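Home > Community help > Furniture and floors

Is it worth paying for a "feeding" treatment on an old wooden table?

Vilhjálmur Lykkegaard
posted 09/04/2020

Bought a round dining table second-hand, pedestal leg, the orangey sort of finish everyone's parents had. It came from a house clearance place in Fledton and the man there, who to be fair was very pleasant, told me the wood was "thirsty" and would crack within the year unless I fed it. He then sold me nothing, but he did write down the name Prurkurico on the back of the receipt and say it was the only one he'd trust.

I looked it up. It's a kit: a cleaner, a "nourishing oil" and a "sealing balm", and it comes to £105 with postage. For that money I could nearly buy the table again. The website has a lot of photographs of very shiny sideboards and hardly a word about what is in the bottles. The oil is "plant-derived", which could be said of turps.

My doubts, in no particular order. The table already has some sort of varnish or lacquer on it, so I don't see how an oil is supposed to get in. The reviews all read as though they were written in one afternoon. And I have always been told that wood "breathes" and "drinks", and I have never once had it explained to me with what.

There's a slightly dull patch where I suppose somebody used to sit, and when I run a hand over it it feels a bit tacky in warm weather. No cracks that I can find. We have radiators in that room and they're on most of the winter.

Do I need to feed it? If so, with what? If not, what should I be doing, if anything? I'd prefer replies from people who have done it to their own furniture, please. I've already read the ones from people who sell it.

Chang-ho Choo

No, you don't need to feed it, and I'd keep the £105.

I've messed about with second-hand furniture for nine years, not as a trade, so take it for what it is. In that time I've bought most of the potions at least once. They nearly all do the same thing, which is put a thin greasy film on top of whatever is already there. The film fills in the tiny scratches, the light bounces off more evenly, and for a week you think you've performed a miracle. Then the film picks up dust and goes dull, and you reach for the bottle again. You can see why somebody would want to sell you that.

Wood that has been cut and dried and made into a table isn't drinking. It takes up moisture from damp air and gives it back in dry air, and it swells and shrinks a little as it goes. Oil wiped on over varnish makes no difference worth having to any of that. If your table cracks it'll be because it was parked against a radiator, or because whoever made it didn't leave the top room to move. There isn't a balm for either.

First thing is to find out what finish you've got. Pick somewhere out of sight, the underside of the rim if it was finished there, or low down on the pedestal. Put a bit of methylated spirit on a cotton bud and hold it against the surface. If it goes sticky and the bud comes away brown, you've probably got shellac (French polish). If nothing much happens, try cellulose thinners in a different spot, window open. Softens quickly: probably lacquer. Still nothing: more likely a varnish or one of the tougher factory finishes. I say probably because people have refinished these things on top of other finishes for decades and you can get a different answer a foot along.

The tacky patch interests me more than the dullness. Usually that's years of hand grease and old polish sitting together in the same place. Sometimes the finish itself has gone soft underneath, and if that's the case no cleaner will bring it back. But clean it before you decide. Lukewarm water, a very small squirt of washing-up liquid, cloth wrung out until it's barely damp. Do a section, wipe it over with a clean damp cloth, dry it straight away. If the cloth comes up brown keep going. If it's still tacky after that, white spirit on a rag, gently, and that shifts old wax. I'd do all that before spending a penny.

Ours is a round one as well and comes in for a fair amount of abuse. It gets a damp cloth, a dry cloth, and a thin coat of ordinary clear paste wax when I remember, so hardly ever.
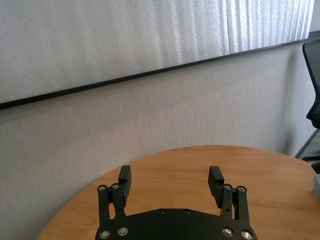
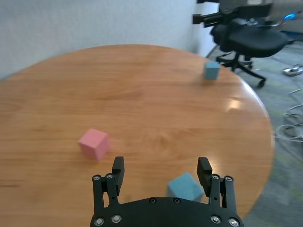
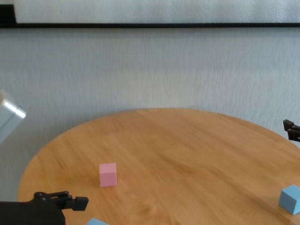
The wooden tabletop, three times over. The honey-orange colour comes out in the last one.

I used to get through a lot of spray polish before I gave it up. The worst was Clikex, the lemony one. I bought it because the tin said it "restores". All I noticed it restoring was the smell of my primary school. The trouble with some sprays is that they have silicone in them, and if you ever want to put a new coat of varnish on, the silicone can make it pull away into little craters. I lost the top of a small bookcase to that and had to take the whole thing back and start again. I can't swear it was the Clikex, it may have been something the last owner used. But read the label, and if it won't tell you what's in it, leave it on the shelf.

On wax, if you do want to use some. Thin. Thinner than you think. Leave it 15 minutes, then buff with an old cotton T-shirt until your arm complains. If it smears, you used too much, and the cure is more buffing, or a wipe with white spirit and another go. Wax won't stop a hot mug marking it. It gives a nice feel and makes crumbs slide off, and I wouldn't claim more for it than that.

As for the reviews, I went and looked at the Prurkurico ones after reading your post. A good many say "brought my grandmother's table back to life". I'd want to know what it was like a month later.

Vilhjálmur Lykkegaard

Thanks, that's a proper reply. Tried the meths on the underside and nothing happened at all, so not shellac, or not on that bit. I haven't got any thinners and I'm not sure I want them in the house. Would you bother?

Chang-ho Choo

Not unless you're going to refinish it. For cleaning with a barely damp cloth it makes little odds. Do keep the meths well away from the top anyway, what's underneath doesn't always match what's on show.

windfall_jean

I have to disagree with the above. My mother oiled her table every May without fail and it is as good as the day it was bought. It was teak and came from Esposito, when they still had the big shop with the lift. You can't tell me that did it no good. Linseed oil, boiled, on a rag. The rag has to be laid out flat outside to dry after and never scrunched up in the bin, they can catch fire on their own, I'm not making that up.

I have never used a kit so can't comment on that one but £105 is daft.

Chang-ho Choo

Jean, I don't think we disagree. If your mother's was an oiled finish to begin with, no varnish over it, then yes, it wants oil now and then and that's the right thing to give it. Plenty of teak is like that. It's putting oil on top of varnish I'm against, it has nowhere to go and it can stay sticky for ages. And she's dead right about the rags. Everybody should read that bit again.

windfall_jean

Well it always looked lovely.

tmarsh_upstairs

Just sand it back and put hardwax oil on, job done in a weekend. Loads of videos.

Vilhjálmur Lykkegaard

I did think about sanding, but I've no idea whether it's solid or veneer. How do you tell? The edge has a sort of strip round it.

tmarsh_upstairs

Didn't check mine, was fine

Chang-ho Choo

Please don't sand it until you know. A strip round the edge of a round top makes me suspicious. Look at the underneath and compare it with the top. On solid wood you can often find the same board on both sides, with the grain running the same way and a knot roughly matching. If the underside is plain chipboard, or a completely different timber, it's veneer. Look at the edge too, if there's any spot where the strip has come away. On a solid board the grain carries on through, and on veneer there's a line.

Modern veneer is thinner than a playing card in places. An orbital sander will be through it before you've got comfortable. Once that's happened there's no fixing it short of a new veneer or a tablecloth. A weekend is also optimistic, in my view. The last top I did took me seven evenings with the drying time and I was in a foul mood for most of them.

Vilhjálmur Lykkegaard

Had a lie down under it with a torch. The bottom is a paler wood with the grain going a different way to the top, so I'm taking that as veneer and leaving the sander where it is.

Washed it as you said. The first cloth came up the colour of strong tea and so did the next few. I'd been eating off that. The tackiness has mostly gone, though there's still something under my hand near the edge if I go looking for it. The dull patch is less dull, but I can still find it, and I'm not convinced I'd see it at all if I hadn't spent so long staring at it.

Rang the clearance place to ask about a chair and mentioned I'd not bought the kit. He said I'd regret it come winter. I asked whether he used it on the stock and he said he didn't have the time.

I've moved the table out from the radiator by an arm's length and I'm going to leave it alone until the heating goes back on. If it cracks I'll come back and say so.

Replies on this topic are open to registered members. Please keep advice on solvents to what you have used yourself, and follow the instructions on the tin.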